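Home | Latest | Methods | Shop Floor | Archive | Subscribe

Label side up: what the Latness parcel result does and doesn't show 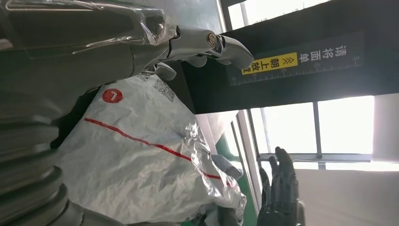
The claim

A short paper has been passed around a lot since November. It comes from a small group at Latness, with Sioned Morris as first author, and it deals with one of the dullest jobs in a parcel hub: turning a bag so the waybill faces the scanner. The sign over their station reads 请将面单朝上放置, "please place the waybill face up," and that instruction is more or less the whole task.

The group says a policy trained on 747 demonstrations can pick up a soft mailer and set it down label up, and that it does so more reliably than their older system, which found the label first and then followed a scripted flip. They credit the gain to a wrist camera and to a training step they call "crease dropout." During training, random patches of the bag's surface are blurred so the model can't lean on any one wrinkle or shine mark.

I like the problem. A plastic mailer is a rotten thing to look at. It crumples, it throws back light from every window, and a printed square can look fine from one side and be lost in a fold from the other. Anyone who has tuned a vision system on cardboard boxes and then been handed a sack of mailers knows how quickly the good numbers go away. I have more trouble with the evidence.

Where it gets thin

The headline figure comes from 2000 trials, which sounds like plenty. Read the appendix and you find those trials used 12 bags, run again and again. That tells you a good deal about those bags. It tells you much less about the next one down the chute. The authors do split their bags into a training set and a test set, but both came from the same two senders, so the logos, stripes and label positions hardly change between them.

Then there is the comparison. The older scripted system was run with its original camera mount, up high and looking down. The new one gets a view from the wrist, close in. If you move the camera and change the training at the same time, you can't hand the credit to the training. A fair test would put the old label finder on the wrist view and see what happens. My guess is that a good part of the gap would close, but it's a guess, and I shouldn't have to make it.

The crease dropout test has the same trouble in a smaller form. They report results with it and without it, and the version with it wins. Each version was trained 2 times. Anyone who has trained these models knows how far two runs of the same code can land from each other.

I also wanted a plain table of failures. How many times did the bag end up label down? How many times was it folded over the label, which to a scanner is just as bad? The paper lumps these together as "non-success." Roland Haslam, who ran sorting trials at Weidemann for years, told me he would have sent it back for that alone. "A label down bag gets flipped again," he said. "A folded one jams something."

What holds up

The wrist view idea seems sound to me, and the recovery behavior in the second half of the paper is worth your time. When the first grasp comes up short, the policy lets go and tries from another side, and it was never given a rule for this. The group has promised to release the demonstrations, and the Botton lab plans to rerun the test with bags from its own mail room. I'd wait for that before buying anything, or rewriting a grant around it.

Comments (3)

parcelrat: Same bags over and over is how our vendor sold us the last one. Worked great until peak season.

M. in Jollska: Slightly unfair on the camera point. They do say in the limits section that the mounts differ. It's one sentence, but it's in there.

tuesdayshift: Do they say anything about speed? I looked and couldn't find a cycle time.

Recent items

Suction or fingers: another look at the Jollska tests
Weidemann drops its benchmark, quietly
How many runs is enough? Readers write in
Botton's open gripper files, reviewed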